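How to Collect Demonstrations for an Insertion Task Without Losing a Month

Posted March 17, 2024 in Tutorials

At some point you will be asked to teach a robot arm to put one thing into another thing. It sounds like an afternoon's work. Toddlers do it with blocks and a plastic bucket, and toddlers are not known for their planning.

This page covers the unglamorous part, which is gathering the examples. It assumes you already have an arm you can drive by hand, a camera near the gripper, and some kind of policy code you trust more than you should. If your arm doesn't move yet, go fix that and come back. We'll still be inserting things.

Our notes come from the Trumesdale bench, where we spent most of a season teaching an arm to seat keyed plastic parts in an upright board. The teleoperation software is Seretti, our own, and the logger is called Branow. Any tools that do the same two jobs will do.

Before you record anything

Write down what counts as a success. Do this on paper and tape it up where the operators sit. "Part goes in slot" is not a definition, as you will learn the first time two people argue over a part that is in the slot the way a foot is in a shoe that doesn't fit. Ours reads: tip fully past the rim, part straight, gripper open and clear, part still there after the arm backs away.

Next, decide where an episode starts and where it ends. We start with the part already in the fingers, because picking it up was a separate task with its own separate misery. We end when the arm returns to its rest pose. Whatever you choose, choose it once. If half your episodes begin with a pick and half don't, the policy will learn to hesitate, and it will do so beautifully.

Then clamp down the fixture. A board that creeps a little with every push will drift across the bench over a few days, and your early data and late data will describe two different worlds. Put tape marks on the bench so that you can tell.

How many episodes?

We ended up with 3,000 for the full set of parts, but please don't start with that number in mind. Start with 20. Train something silly on them. It will fail, and the way it fails will tell you whether your camera view is any good, whether your timestamps line up, and whether your gripper signal is recorded as a position or as somebody's guess. It costs far less to learn this at 20 than at 3,000. We know because we did it in the other order.

After the first 20, go to 375 with a single part and a single slot. That was enough for our policy to get the part to the rim most of the time, where it would then lean on the rim like a man waiting for a bus. The remaining episodes were mostly about that last little bit of travel.

Recording a session

1. Home the arm and check that the camera picture is live. A frozen picture looks remarkably like a very calm robot.

2. Load the part in the fingers. Vary how it sits: a little high, a little low, a slight twist. If every grasp is perfect, the policy will only know what to do with perfect grasps, and it will not be handed many.

3. Start the log, then wait a beat before moving. Branow drops the first few samples when the disk is busy. This has been on the list of things to fix since the list was started.

4. Approach the slot from a different place each time. Go wide, go short, come in from the left. Operators fall into a groove after a dozen runs and need to be nudged out of it.

5. Slow down near the rim. Your hands know where the slot is, but the policy only has the pictures and the joint readings, so give it plenty of both at the moment that matters.

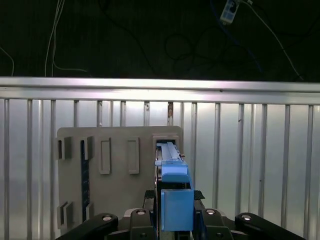
Should I throw out the episodes where the part jams?

Keep the ones where the operator recovers, and throw out the ones where the operator gives up. A run that catches on the rim, backs off a little, straightens and goes in is worth several clean ones, as it shows the policy a way out of trouble. A run that ends in somebody shoving until the arm faults only teaches shoving.

Tag the recoveries as you go. In Branow this is a single key press during the run, and the tag lands at the current timestamp. If your logger has no such thing, keep a notebook. Trying to find them afterward means watching hours of near-identical footage of a gripper, and you will start to form opinions about it.

6. Let go before you back away, and leave a clear pause between the two. When these blur together, the policy learns to open the fingers while leaving, and it takes the part with it about as often as you'd fear.

7. Stop the log, mark the episode as good, bad or recovered, and reset. Marking takes two seconds now and a full day later.

Lighting and the stuff in the background

People will tell you to make the background as plain as possible. For a first dataset this is decent advice. For a dataset meant to work on someone else's bench it's a trap, because the policy may quietly use your background as a map. We had one that found the slot perfectly well until someone moved a lamp, at which point it began inserting parts into the air with total confidence.

What helped us was changing one thing per session. Move the lamp. Turn off the overheads. Hang a cloth, or take it down. Shift the whole fixture a hand's width and tape new marks. Write the change in the session note, so that when a policy behaves oddly you can go back and see which sessions taught it to.

Watch out for shiny metal in particular. Bright reflections shift as the arm moves, and a wrist camera on auto exposure will go dark at exactly the point where you want to see the rim. Lock the exposure. Lock the white balance too while you're in that menu, as you won't want to visit it twice.

Operators

Use more than one person. We had 4, and their styles were so different that you could tell who was driving from the joint plots alone. One took the scenic route. One moved in straight lines and stopped dead, like a typewriter. This variety is useful up to a point, but even it out: if most of your recoveries come from a single pair of hands, you've recorded a personality.

Keep sessions short. Tired operators don't make dramatic mistakes, which you could catch. They get sloppy by a few millimeters and mark everything "good."

Checking the data

At the end of every session, play back a handful of episodes at full speed, picked at random. Don't pick the ones you remember, which were memorable for a reason. Look for dropped frames, an arm that moves before the picture does, and episodes marked good where the part is plainly at an angle.

We have a small script, Yin, that flags any episode much shorter or longer than its neighbors. The short ones are usually a log stopped too early. The long ones are usually someone answering a question with the recorder running. Delete both kinds unless you want a policy that pauses mid-task to chat.

Copy everything to a second disk before you go home. Ours failed in May, and the backup was one session behind, which we considered a triumph.

Next up: splitting your data for evaluation, or how to avoid grading the robot on its own homework.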